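Lista de comprobación del software de agarre – celda 2, revisión de julio
Objetos transparentes. Comentarios de quien revisa, sin suavizar.

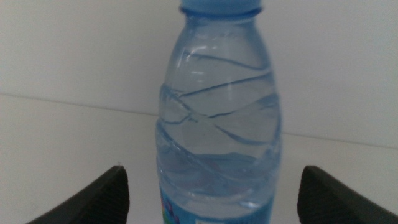

Alcance: percepción, planificador de agarre, control de la pinza y herramientas de registro. La mecánica y el vallado van en otra lista. Marco con SÍ lo que he comprobado yo, con NO lo que falla y con PENDIENTE lo que me han contado y no he visto. La versión anterior de esta lista tenía demasiados SÍ de oídas.

1. PERCEPCIÓN

1.1 El detector cargado coincide con el de la hoja de versiones. SÍ.

1.2 La calibración mano-ojo se ha repetido tras el último cambio de dedos. NO. El fichero es anterior al cambio. Shengli Kang sostiene que la diferencia es despreciable. Puede ser, pero el informe de calibración no lo dice y yo no firmo diferencias despreciables sin un número al lado.

1.3 El detector distingue el contorno del envase de lo que se ve a través de él. PENDIENTE. Una botella de plástico claro con agua dentro y una pared blanca detrás da muy poco contraste fuera de la etiqueta y el tapón. La nota de Molledix promete «segmentación robusta de transparentes» y no explica con qué fondos se probó. Pedir el conjunto de validación.

1.4 El modelo sigue dando una pose válida cuando tapón y etiqueta quedan parcialmente fuera de la imagen de muñeca. NO. En la aproximación final es lo habitual con botellas de este tamaño, y el sistema se queda con la última pose buena sin avisar en el registro. Debe avisar.

1.5 La confianza mostrada en pantalla es la del fotograma en curso. NO. Es la media de los últimos 14. Queda muy bonita y muy estable.

2. PLANIFICACIÓN

2.1 El planificador rechaza agarres fuera de los límites de apertura. SÍ. Forzado a mano con una pose falsa; rechazado las 2 veces.

2.2 La holgura entre dedos y objeto se comprueba por ambos lados antes de cerrar. SÍ, con reservas. Se comprueba contra el modelo geométrico, que es un cilindro liso. Las botellas reales traen relieves y alguna abolladura.

2.3 El plano de la mesa está dado de alta como obstáculo. SÍ.

2.4 La altura de agarre tiene en cuenta el nivel de líquido. NO. Trudon estima el nivel y lo publica en un tópico que ningún nodo lee. O se conecta o se borra, así solo sirve para las demostraciones.

3. CONTROL DE LA PINZA

3.1 El cierre se detiene por fuerza y no solo por posición. PENDIENTE. El parámetro existe. No he encontrado dónde se usa.

3.2 El umbral para plástico fino es distinto del umbral general. NO. Los dos valen 165 en el fichero de configuración, sin unidades. Urrutia preguntó por las unidades en la revisión anterior y la respuesta fue «las de siempre».

3.3 La parada desde software detiene el cierre a mitad de recorrido. SÍ. No sustituye a la seta, que se revisa en la lista de vallado.

3.4 Tras una parada, el programa exige confirmación antes de reanudar. SÍ. La confirmación se puede saltar con la tecla Intro pulsada desde antes – corregir.

4. REGISTRO Y HERRAMIENTAS

4.1 Imagen de muñeca, pose estimada y orden de cierre comparten reloj. NO. La pose lleva la hora de publicación y la imagen la de captura. Con eso no se puede reconstruir un fallo de agarre, por mucho que el visor de Trultby los pinte en la misma línea.

4.2 Los intentos abortados se guardan. NO. Solo se archivan los que llegan al cierre. La tasa de éxito del panel se calcula sobre lo archivado, de modo que no la voy a citar en ningún sitio.

4.3 Se puede volver a la versión anterior sin tocar ficheros a mano. PENDIENTE. Hay un script. Nadie quiso ejecutarlo delante de mí.

RESULTADO

No apto para funcionar sin operador. Apto para pruebas con operador al lado y velocidad reducida.

Bloqueantes: 1.2, 1.4, 3.1, 3.2 y 4.1. El resto puede ir en la siguiente entrega, salvo 4.2, que quiero ver resuelto antes de que alguien vuelva a enseñar el panel fuera.

Réplica de S. Kang: la calibración se repetirá. En 1.5 la media es intencionada, el valor instantáneo asustaba a los operadores.

Respuesta: que asuste. Mostrar los dos valores y rotularlos. 1.5 sigue en NO.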